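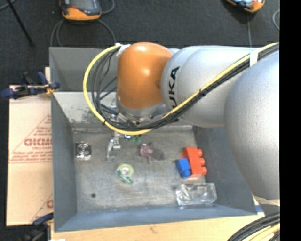
Chapter 3
Storing and Issuing Materials

Every business that makes, repairs, or sells goods must keep some of them on hand. A bakery keeps flour, a garage keeps brake pads, and a furniture maker keeps screws, glue, and fabric. The goods a business holds for later use or sale are called its inventory. This chapter explains how inventory is received, stored, counted, and issued, and how the records of these activities are kept.

After studying this chapter, you should be able to:

Define inventory and name its main types
Describe the path of an item from receiving to issue
Calculate a reorder point
Compare periodic and perpetual records

Opening Case: The Missing Hinges

Onier Cabinet Works makes kitchen cabinets in the town of Tikthorpe. In September, the company accepted an order that called for 500 hinges of one size. The stock record showed 1000 hinges on the shelf, and the sales office promised delivery on that basis. When the stockroom clerk went to fill the request, the shelf held 321.

The difference had built up over several months. Workers on the evening shift had taken hinges without completing an issue slip. One delivery from the supplier, Nerker Hardware, had been entered twice. A further quantity had been placed in the wrong bay and was still there, under a label for drawer slides. The order was shipped late, and the company paid for express freight on the replacement hinges.

Consider the case as you read. Which of the errors would have been found by a regular count? Which could have been prevented by a better form?

3.1 What Inventory Includes

Inventory is usually divided into groups according to how far the goods have moved through the business. Raw materials are items that have been bought but not yet used. Work in process consists of goods on which some labor has been performed. Finished goods are complete and ready for sale. Many firms also keep supplies, such as cleaning products and printer paper, that support the work but do not become part of the product.

The same item may belong to different groups in different firms. A hinge is a finished good to Nerker Hardware, which makes it. To Onier Cabinet Works it is a raw material. The correct group depends on the use the owner intends for the item, and the stock record should show that group clearly.

Key Terms

Bay: a marked storage space assigned to one item or group of items.
Issue slip: a form that records the removal of goods from stock.
Reorder point: the quantity at which a new order must be placed.

Before continuing to Section 3.2, review the Papadakis Stockroom Form in Appendix B. It is used in all of the exercises that follow.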